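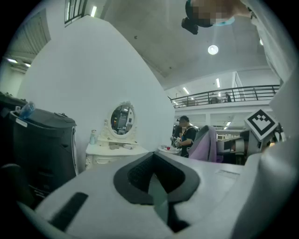
Olga Serrano writes: my vanity has been painted twice already and the drawers stick in May. Do I strip it, or can I go over the old coats?

Going over the old coats is acceptable if they are sound. Press a strip of masking tape onto the side panel and pull it off sharply. If paint comes away with the tape, strip back to a firm layer. If the tape comes off clean, scuff with fine sandpaper, wipe down and repaint. The drawers are a separate matter. Paint on the runners and drawer sides takes up the clearance, and damp air takes up the rest. Sand the runners bare, leave them bare, and rub them with plain candle wax.

## Ornate vanity tables and mirrors: care and setup

These answers cover painted vanities with carved legs, and the oval mirrors sold with them or hung over them. They apply to the Caldeira and Horell ranges. Prinholm mirrors have a different back plate, so follow the sheet in the carton.

### How do I clean the carving?

Use a dry, soft paintbrush first, working from the top of the leg to the foot. Follow with a barely damp cloth. Do not spray cleaner onto carved or molded work – it pools in the low points and softens the paint there. A cotton swab reaches the inside of a scroll.

### How wide is the Caldeira vanity?

The top measures 1060 mm. The height to the top is 773 mm, with the leg levelers fully in. Allow extra width if you need to open a window or a closet door beside it.

### Can the mirror stand on the table without being fixed to the wall?

Only if it was supplied with its own stand. A wall mirror leaned on a tabletop can slide at the base, and the molded edge will chip where it takes the weight.

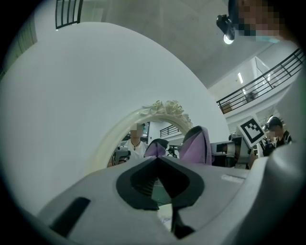 ### What should I use on the glass?

Plain water and a lint-free cloth, then a second cloth, dry. Put the water on the cloth and keep it away from the rim. Liquid that runs behind the edge attacks the silvering and leaves black spots, and those cannot be polished out.

### A petal has broken off a molded rose. Can it be repaired?

Usually. Keep the piece and do not sand the break. Dry-fit it, apply a thin film of two-part epoxy to one face, and hold it with low-tack tape until set. Fill the joint line with fine surface filler and touch in with the frame color. If the piece is lost, small losses of up to 2 mm can be built up with filler alone.

### What hardware does the Horell oval mirror need?

Two wall screws, 38 mm long, into studs. For hollow walls use anchors rated above the full weight of the mirror. The weight is printed on the carton. Adhesive strips are not suitable for any mirror in either range.

### The white finish has turned yellow inside the drawers. Why?

Oil-based paint yellows in the dark. The outside gets daylight and stays whiter. Leaving the drawers out in a bright room for a few weeks will reverse part of it. Water-based paint does not do this to any great degree.

### Where do I order touch-up paint?

From Winis, through the spare parts desk. Give the range name and the finish code from the underside of the left drawer.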